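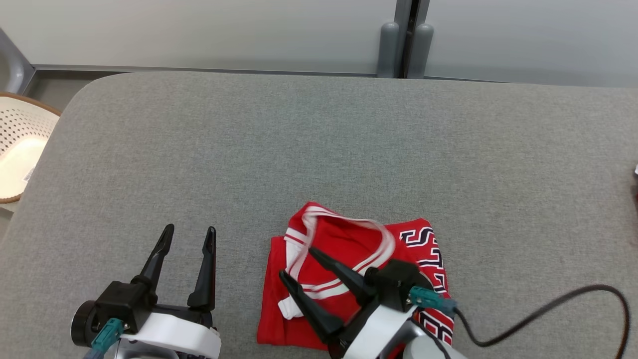

Uniform return is now open for the winter rec league, and it closes sooner than you think. Every player, every age group, both gyms. A jersey counts as returned when it's in the bin at Ivcombe or handed to your coach. Folded is great – a red one with the white trim and the navy letters outlined in white, folded into a rough rectangle, is about as neat as we need. Just don't ball them up please. Wash cold, inside out, no dryer. The lettering on last year's set cracked and we'd like this set to go another 2 seasons at least.

Posted in: League News / Basketball / Families

Numbers first. We handed out 407 jerseys in January. Nearly 300 are still out there in gym bags and car trunks and under beds. Some of you are still in the playoffs, fine, keep yours until your last game. Everybody else, now is good.

Drop off is at the Ivcombe gym, side door, any weeknight practice. Pemitz families can use the front office at the Pemitz rec center during regular hours. Put a note in with the player's name and team. A sticky note falls off, so pin it or use a zip bag. If you have three kids in the league you can put everything in one bag, just write all the names.

Lost it? Tell us. The replacement fee is on the registration form you signed and it's the same as last year. Found somebody else's in your laundry? Happens every season, turn it in and we'll sort it out by size.

Shorts are yours to keep. Had a bunch of emails on that. Shorts yours, jersey ours.

Playoff stuff – the Dewulf bracket is up on the gym door and the Rodis bracket goes up once the makeup game is played. Start times moved a half hour later for the younger group beacuse of the floor work. Older group no change. Please check before you drive over, and please park in the back lot, the front row is for the senior lunch until it lets out.

Spring sign up will be online like last time. Same login. Returning players get first pick of practice nights but only if the winter jersey is in, so that's one more reason to dig it out. We still need 2 coaches for the 3rd and 4th grade teams. No experience neccesary, you get a whistle and a binder and the first practice is planned out for you.

Snack stand is out of change every single Saturday. Small bills if you have them.

More next issue, brackets permitting.

Questions? Reply to this newsletter or stop by the Ivcombe front desk | © Pemitz-Ivcombe Rec Basketball | Back to top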